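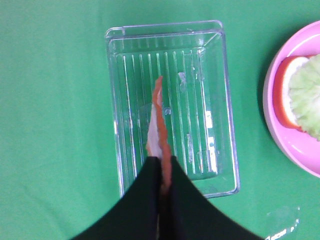 Cold sandwich table, monthly check, January. I did the walk on Sunday before opening with Samina Dhanial, and she has added her own comments where marked. The clear trays took the most time. On a green cover you see straight through the floor of the tray, and the light sits on the ribs in bright white lines, so the pale smudges on the right side are easy to take for glare. Tip every tray and look at it from two sides before you tick it.

Marks used: OK, FIX (do it before the next check), WATCH (fine for now, look again next time).

## 1. Table and cover

- [x] Table steady, feet level - OK
- [x] Underside and legs wiped - OK
- [ ] Cover lies flat, no creases where food is set down - WATCH
- [x] No cuts or frayed edges on the cover - OK
- [ ] Spare cover on the shelf, clean and folded - FIX

Comment: The creases come from folding the cover in quarters. Roll it around the tube instead. The spare went out with the Darora catering order and has not come back. Waqas Shaikh is going to call them.

Comment (Samina): I would still like a second spare. One is always in the wash.

## 2. Clear trays

- [x] Rims smooth all the way around, run a gloved finger along each one - OK
- [ ] Floor clean between the ribs - FIX
- [x] No cracks at the corners - OK
- [ ] Stored upside down and not nested - WATCH
- [x] Strips and other seafood-style fillings in their own tray - OK

Comment: Wiping with a flat cloth only cleans the tops of the ribs. Use the narrow brush, along the ribs, then rinse, then air dry. Trays stacked while damp stick together at the sloped walls, and that is how we got the cracked ones last fall. Any tray that is still cloudy after a second brushing goes in the discard bin.

Comment: Anything made with fish, including imitation crab, stays in a labeled tray at the far end from the bread. The label goes on the outside wall, below the rim. Two labels had been stuck on the floor of the tray and had to be soaked off.

## 3. Plates and sandwich building

- [x] Plates free of chips and deep scratches - OK
- [x] Plates dry before bread goes on - OK
- [x] Bread bag closed between orders - OK
- [ ] Lettuce washed, spun and checked leaf by leaf - WATCH
- [x] Bacon held at 140°F or above until used - OK
- [ ] Cheese slices separated ahead of time, covered - FIX

Comment: Lettuce was clean but wetter than it should be. Give the spinner a second turn. Ruffled leaves hold water in the edges and the bottom slice goes soft.

Comment: Order of build is bread, lettuce, bacon, cheese, top slice. Set the first slice near the middle of the plate so the leaf does not hang over the rim. If it does hang over, fold it in or change it for a smaller one.

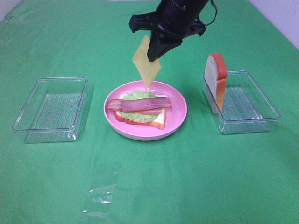 Comment: Cheese should be the last thing out of the cooler before the top slice. The pack was open on the counter when we came in, with the front slices dried at the corners. Those were thrown out. Keep the pack in the lidded box and take out what the order needs.

Comment (Samina): A slice that tears or lands on the cover is waste. It does not go back in the box. I know everyone knows this, but I want it written down.

## 4. Cooler under the counter

- [x] Thermometer present and easy to read - OK
- [x] Reading in the green zone on arrival and again at the end - OK
- [ ] Door seal clean and tight - FIX
- [x] Raw items below ready-to-eat items - OK
- [x] Date labels on all open packs - OK

Comment: The seal has a split near the bottom hinge. It still closes, but a strip of paper pulls out with no grip at that spot. Replacement ordered from Pirzada, who want the model number off the back plate, so the cooler has to be pulled out first. Two people for that.

## 5. Sanitizer and cloths

- [ ] Bucket tested with strip, reading no higher than 400 ppm - WATCH
- [x] Test strips in date - OK
- [x] Cloths kept in the bucket between uses - OK
- [x] Table cloths and floor cloths kept apart - OK

Comment: The reading was right at the top of the range. Somebody is pouring by eye. The 1000 ml jug is back on its hook above the sink - please use it.

## 6. Hands, gloves, sink

- [x] Soap and paper towels full - OK
- [x] Hot water within a short wait - OK
- [x] Gloves in both sizes - OK
- [ ] Allergen sheet posted at eye level - FIX

Comment: The sheet is up, but it is the old one and leaves fish off the wrap line. Annatjie Modise has the new copy and will laminate it.

## Carried over from last time

- Loose shelf bracket over the bread: fixed.
- Missing lid for the small scrap bin: still missing. Added to the Culby order.
- Light over the table flickering: tube changed, fine now.

Next check: same list, February. Start with section 2 and the door seal.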